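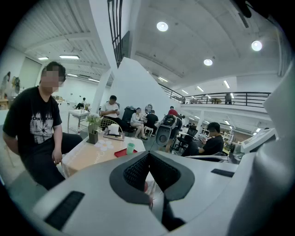 4. Spacing of the vertical caron

4.1 The problem in the first release

The first release of Nuvora covered Czech and Slovak in the sense that every letter in both alphabets had a glyph. It did not cover them in the sense that a page of Czech could be set without correction. Most of the complaints that reached Kopecký in the two years after release concerned the same small group of letters: ď, ť, and ľ, together with the capital Ľ. In these letters the caron is not drawn as a wedge above the letter. It is drawn as a short vertical mark to the right of the stem, and it takes up room that the spacing of the base letter does not provide for.

In the first release the mark had been placed by borrowing the apostrophe, scaling it down and moving it left. The advance width of each letter was then increased by a fixed amount to make room. This had two effects. Before a low round letter, as in "ďo" or "ťa", there was a gap wide enough to read as a word space at small sizes. Before a tall letter, as in "loďka" or "teďka", the mark still touched or nearly touched the ascender of the k. A single width could not fix both cases. Making the letter wider helped the second and made the first worse.

The apostrophe shape added to the trouble. Readers who know the language expect a mark that is lighter and straighter than an apostrophe and that sits close to its stem. When the mark has the full weight and curl of punctuation, the eye takes it as punctuation, and a word such as "šťáva" seems to break in two.

4.2 Redrawing the mark

Before any kerning was done, the mark itself was redrawn. Radek Vrabec made the new drawings on paper at four times the final size for the regular weight and then digitized them. The bold and light weights were drawn directly on screen from the regular. The new mark is a narrow taper, flat at the top, with no curl. Its top is level with the ascender in the ď and slightly above the crossbar zone in the ť, where the stem is shorter and a mark of full height looks detached.

We kept one drawing for ď and ľ and a separate one for ť. An earlier version used the same mark in all three, for the sake of consistency, but in the ť it always looked too long. The capital Ľ has its own mark as well. The open space above the foot of the L is large, and the mark can be set well inside it, so the capital needs no extra width at all.

The advance widths were then set back to those of the plain letters, with a small addition for ť in the bold weights only. This means that the mark hangs over the right edge of the glyph in most styles. We consider this correct. In running text the letter that follows is low more often than it is tall, and the overhang then falls into space that would be empty in any case. The tall letters are left to kerning.

4.3 Building the pair list

A kerning list for these letters cannot be taken over from an English list, which contains none of them. It also cannot be made by pairing each letter with everything else in the font, since most of those pairs never occur and each one must be checked by eye in every weight. We built the list from text. The source was the backfile of the Hastcombe reading collection, which holds Czech and Slovak novels, school readers, timetables and cookbooks. The timetables were included on purpose, as they contain abbreviations and place names set in capitals, with punctuation in positions that prose seldom uses.

Pairs were extracted with Clurkari, the in-house script that Kopecký uses for its spacing work. Clurkari reads plain text, normalizes the encoding, and writes out every adjacent pair in which at least one member carries a diacritic. It keeps punctuation and closing quotation marks. The first run gave 2715 pairs. From these we removed pairs that came from scanning errors, pairs from foreign names that occurred only once, and pairs that mixed lowercase and capital letters in the middle of a word. The list that remained had 2239 pairs.

Only a small part of this list involves the vertical caron. Of the 2239 pairs, 47 have ď, ť, ľ or Ľ on the left side. These were set by hand in each style. The others were handled by classes, with the accented letter following its base letter unless a collision was reported. 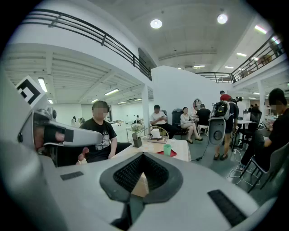
Figure 3. Hand-held gripper with a V-shaped, mesh-lined cradle; a person's fingers are tucked inside the strap at left.

4.4 Setting the values

The 47 pairs fall into three groups. The first has a tall letter on the right: b, h, k, l and the accented capitals that appear in all-capital setting. Here the pair is opened until the white between the mark and the ascender matches the white inside a lowercase n. The second group has punctuation on the right. A period or comma can be left where it is, but a closing quotation mark or an exclamation point has to be moved away from the caron, or the two marks read as one. The third group has a low letter on the right with an accent of its own, such as á or ů. These pairs turned out to need the most attention. In "ťá" the acute leans toward the caron, and the distance that matters is between the two accents, high above the point where spacing is usually judged.

Vratislav Bartoš set the values for the text weights and Vrabec those for the display weights. Each then reviewed the other's work from printed proofs at two sizes. In the regular weight they disagreed on 11 pairs, nearly all of them in the third group. Bartoš preferred tighter settings that kept the word shape together, while Vrabec wanted the accents clearly apart. The tighter value was used in the text weights and the looser one in display, where a near collision is easy to see.

No value was set from the screen alone. At low resolution the caron is only one or two pixels wide, and rounding moves it left or right by an amount larger than most of the corrections being made.

4.5 Fallback without kerning

Some programs ignore kerning in body text, and some web pages switch it off to save time. The revised fonts were therefore proofed a second time with kerning disabled. In the text weights the mark in "ďk" comes close to the ascender but stays clear of it. In the two heaviest weights it touches. We tried a contextual alternate with a shorter mark for these cases and dropped it, as software that ignores kerning tends to ignore contextual alternates too. The heavy weights keep the contact when kerning is off, and the user notes supplied with the fonts say so.

The same proofs showed a fault in the italics that had not been reported. The slope of the ď carries the mark to the right, and the overhang is larger than in the upright by the full amount of the slant. In the italics the mark was moved closer to the stem and its angle reduced slightly, so that it stands a little more upright than the letter it belongs to. The italic pairs were then set again from the start, using the same list.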